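20 November 2020 – print check, Troken

Reel 3 is back on the bench. Sushil Prajapati found the vinegar smell before I had the lid off, so that's our condition report half written. Strip reads between 1 and 2. Reels 1, 2 and 4 are still under 1, and I've moved them to the other shelf so they don't pick up bad habits.

Leader replaced on 3. Head splice was tape over tape over what I think is more tape. Cut back to the first clean frame and remade it. Total length is 1,685 feet, and the can says a good deal more, so either the can is lying or somebody in the eighties took home the swamp wedding. My money is on the swamp wedding.

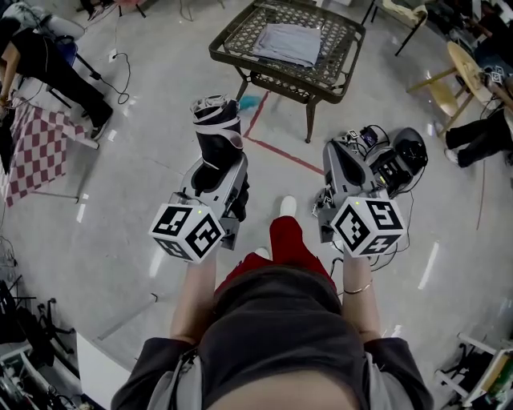
*Rolled black fabric with the white trim, left hand.*

Perforation damage, reel 3:

- 175 ft: two torn perfs, soundtrack side, repaired
- 322 ft: old cement splice, holding, left alone
- 358 ft: crease right through the slime reveal. Flattened as far as it will go. It will look like part of the effect.

Color has gone to pink like everything else from that lab. The monster was meant to be green, according to the poster. It is now salmon, and much less frightening – Sushil says more.

Ran reel 1 on the Vesness at low speed with the gate open a touch. No chatter. Sound is thin but the words are all there, including the ones I'd have cut. The Dai still eats loops at the second sprocket, so please stop "just trying it."

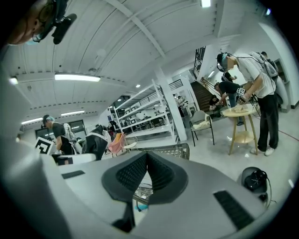 *Wicker basket below, lights and ceiling beam up top.*

Sernent wrote again about the scan. They want all four reels by post. I've said no to 3 until it has had a proper airing, and asked whether they can do wet gate. Same question as July, same silence expected.

To do:

- new cores for 2 and 4
- vented can for 3
- count changeover cues on reel 2, I got a different answer each time
- find out who wrote "GOOD BIT" on the tail leader, and what they thought was good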